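teleop thread, because a few of you asked what I do all day now that I'm on the Petek project 🧵

1/ Short version: I drive two robot arms by hand from a pair of leader handles, and everything I do gets recorded so a policy can learn from it later. Long version: I pass phones from my left hand to my right hand until lunch.

2/ The running total as of this morning is 2,486 demos. Atieno Nyaga keeps the log and she throws out more of mine than I'd like (fair, I was sloppy in January).

3/ The task is called Hurkari in our notes. Pick up a phone, bring the other gripper in, both hold it for a beat, first one lets go, second one puts it in the basket. You do this with your own hands while half asleep. With handles it took me 2 weeks to stop yanking.

4/ Both grippers on one phone is the part I still hold my breath for. The arms can fight each other and you don't feel much of it through the handles, so you learn to watch for the phone starting to twist. If it twists, ease off with one side and leave the other one alone!!
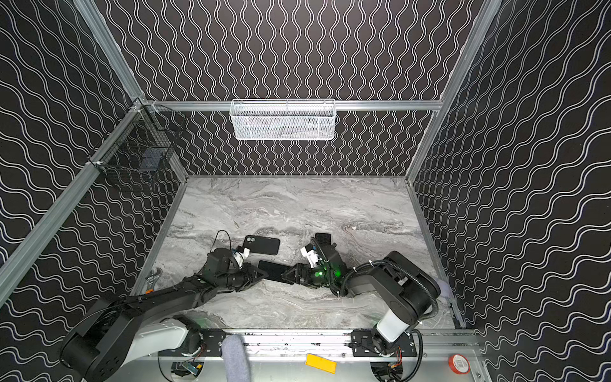 5/ Things I wish I'd known on my first day:
Go slower than feels natural, then slower again.
Commit to a grasp. If you hover and poke at it, the policy learns to hover and poke at it.
Drop one? Keep recording and pick it back up. Atieno loves a clean recovery and keeps those.

6/ Black phones on a gray marble floor are easy to find. Black phones between black jaws, less so. I've started lining up on the camera bump when the phone is face down and it helps a lot.

7/ Also the wavy walls. Yes they're loud. Nikola Ristić swaps the panels and the floor pattern so the model doesn't get attached to one background, and the first hour with a new set always makes me a bit seasick. You stop noticing by the afternoon.

8/ Somebody asked if we could just script it. We tried! The scripted version was fine until a phone was lying at a funny angle, and then it closed on air and carried on like all was well, very proud of itself. People adjust without thinking about it and that's the stuff we want in the data.

9/ Next up is the same handoff with the arms switching roles, right to left. I'm right-handed so wish me luck. Will post how the first batch goes once Atieno has been through it with her red pen.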